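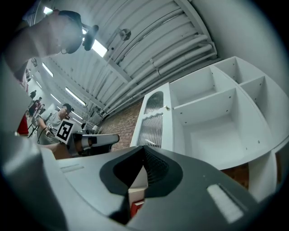 Handheld unit cam, marker check going on behind it. Square marker on the white board.

Ticket: Skiris handheld gripper, tracking jumps when near ceiling lights
Opened by: Lautaro Fuentealba
Status: open, workaround in place
Priority: medium

Problem
Pose from the Skiris handheld jumps when the tool is tilted up. Level or pointed down, fine. Tilt it up at the ceiling and the track slides sideways, then snaps back. Quispe handheld doesn't do it, same room, same operator, same moves. Need to know if it's camera, mount or settings before we pick one for the Priratora cell.

Setup
Both handhelds on the Hornex logger, latest build. Marker board held by hand at chest height. Fluorescent panels overhead, all on. Ceiling is white corrugated metal, lots of repeating ridges, which I don't love for feature tracking.

Log
Monday 9:40 - Reproduced. 40 tilts with the Skiris, bad on most of the upward ones. Saved as run 253.

10:05 - Swapped USB cable. No change.

10:20 - Cleaned lens. No change. Wiped the Quispe too so its fair.

10:50 - Exposure was on auto. Locked it at 1/200. Better right away, still slides a bit when a light panel is close to the middle of the view. At 1/600 the image bands badly and the marker drops out. Back to 1/200.

11:30 - Lights off on one side of the room. Slide gone on that side. So lights are part of it but the ridges may be too, can't separate them yet.

1:15 - Checked camera mount. One screw a quarter turn loose. Tightened, re-ran calibration, reprojection error came down. Should have done this first.

1:50 - Repeated the 40 tilts, locked exposure, tight mount. Three jumps, all pointing almost straight up. Quispe had none but it's heavier and my wrist knows it.

2:30 - Tried masking the top of the image in the tracker. Jumps gone, but it also loses the board when the tool is rolled over. Not a fix.

Workaround
Lock exposure at 1/200. Check mount screws before each session. Dont point straight up for longer than you have to. Keep the board in view when tilting.

Still to do
- Same test under a plain ceiling, other room
- Swap camera modules between the Skiris and Quispe if the connectors match
- Ask Hornex support if the logger flags dropped frames, I can't find it in the file
- Add thread lock to the mount screws, both units

Leaving open till the camera swap is done. Raw logs are in the shared folder under 253, the afternoon runs are in the same place with a b on the end.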